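Chapter 7
Drives, Caddies and Cables

Parts in this chapter: taking a drive out, reading its connectors, putting a drive in, the first start.

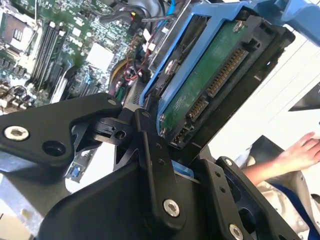 By now you have had the side panel off a desktop at least twice and you know your way round a motherboard. Good. Storage next. Short chapter, lots of bench work, so read this opening before you pick up anything.

Most of the calls a repair desk gets are about storage in the end. Slow machine, odd noises, missing files, "it won't start". Neusa Rezende, who wrote the first bench notes for this course, used to put new starters on drives for their whole first month – nothing else, just drives in and drives out. You get 4 sessions. Use them.

What you need
A desktop with the power off and the lead out of the wall. A wrist strap, clipped on. A cross-head screwdriver. A tray for screws. A 3.5-inch drive, one you don't mind losing. The Srisuk workbook, open at the drive log.

The caddy
Older cases: drive slides into a metal bay, screws in from both sides, fiddly, skinned knuckles. Newer ones often use a caddy. Plastic rails down the sides of the drive, a handle or a pair of tabs at one end. Squeeze or pull, out it comes. Very often the plastic is blue or green, a maker's way of saying you are meant to touch this bit.

Never force one. If a caddy sticks, look for a cable still plugged in behind. It is nearly always the cable.

The underside
Turn the drive over and there is the circuit board. Green on a lot of drives, other colours too. Fine traces, small chips, a few screws holding it on. Leave those screws alone. Hold the drive by its sides or by the caddy rails and keep fingers off the board.

The connectors
On a SATA drive there are two, side by side on one edge. The long one is power. The short one is data. Beginners mix them up, then push. Both are L-shaped inside so the plug only goes one way, and a plug pushed the wrong way will crack teh plastic. A cracked power connector usually means a dead drive as far as this course is concerned.

Some drives also have a small block of pins next to these. Jumpers. Settings for the drive, mostly for older boards. Unless the label on the drive tells you otherwise, leave them as you found them. More in the section on old machines.

Before you pull anything
Write down which data port the cable goes to on the motherboard. Port numbers are printed on the board, tiny, bring a torch. Swap two cables over by mistake and the machine may try to start from the wrong drive. The Lisar bench machines have four bays and the cables all look alike – label them with tape.

Wait for the drive to stop. Platters inside go on spinning for a bit after the power goes. Count to 60, then lift.

A word on weight and knocks
A drive looks solid. It isn't, not really. A drop of a few centimetres on to a hard bench can finish it. Foam mat down first, drive on the mat, board side up or down as the task says. Dont stack them.

Key words for this chapter
caddy, bay, rail, platter, SATA, data connector, power connector, jumper, port

Warm-up task
In pairs. One talks, one works. Take the caddy out, name both connectors out loud, put it back in, swap over. Log it in the workbook. Then go on to 7.1, Taking a drive out.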